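Kernix Isa Tabletop Kit

Part no. 3143. A practice set for small arms with a two-finger gripper. Dispatch from our Predcombe store resumes in December.

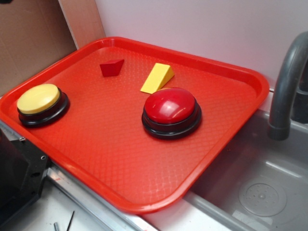 Reading time: 2 min

The set has 2 domed push buttons, one red and one yellow, each on a round black base, plus coloured blocks and a red tray. The tray floor is textured and the rim is raised. It will sit across a worktop with one corner over a sink, as on our bench.

Red on red is deliberate — the wedge is a harder target than the yellow block, and Harsh Sisodia recommends starting with yellow.
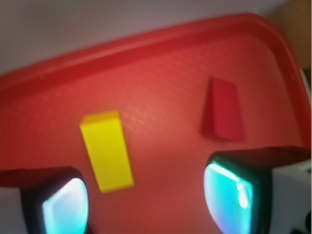
Ordering and spares

Single blocks: part no. 1001. Trade orders of 100 or more go to Heidrun Grabner.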